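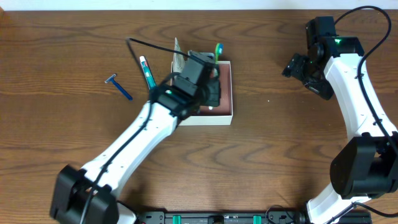

Two weeks with the Fellari two-arm kit

2021-01-25

I bought the Fellari kit from Magesa in the spring sale, left it in its carton far too long, and finally put it together over the holidays. Assembly took me two evenings. The manual is decent apart from the cable routing page, where the diagram and the text disagree. I followed the text.

Both arms bolt to a black rail at the front of the table. I've added two green clamps, and the table is the old wooden one from the spare room. The cables loop above the links more than I'd like, and I plan to tidy them with ties.

My test job is packing a toiletries box: toothbrush, toothpaste, razor, into a small white cardboard box. I ran it 30 times with the default settings and left arm only. Six of those failed, four on the razor. The handle is slim and the fingers tend to close above it. Slowing the approach to 50 per cent helped.

The green light on each gripper housing is handy when you're across the room. Fan noise from the power supply is not great.

Neema Kioko asked whether the Panard kit is better value. I haven't used one, so I can't say. Next I'll try the right arm holding the box steady.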